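Finish Names Are Not Specifications

A finish name on a hardware label describes a color. It says very little about the coating under that color, how thick it is, or how long it should last. Buyers treat the name as a specification, and manufacturers have had few reasons to correct them.

"Oil-rubbed bronze" is the usual case. The term once meant a chemically darkened surface, kept up with oil and expected to change with handling. It now also covers lacquer, powder coat and vapor-deposited film. The three age differently and need different cleaners, yet they share one line in the catalog.
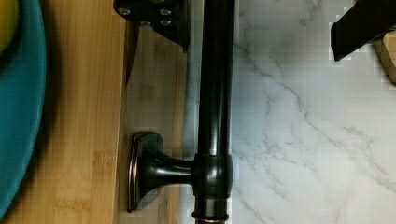
What a label should say

At minimum, a label should state the base metal, the coating process and the hours survived in a salt spray test. When Lina Shboul compared 13 bronze-toned pulls for the Jiltbridge newsletter, only 3 came with all of that. Two of the others carried the same finish name and had nothing else in common.

The usual objection is cost. Testing is paid for once per finish, and a run of 3,000 pieces absorbs it easily.
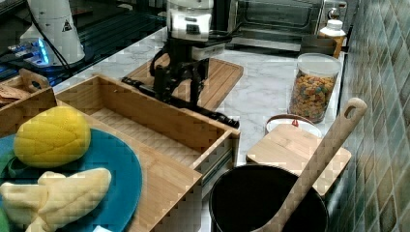 A second objection is that homeowners will not read the numbers. Many won't — but installers will, and so will anyone trying to match a replacement part years later. Paint cans already list sheen, base and coverage next to the color name, and the paint aisle still functions.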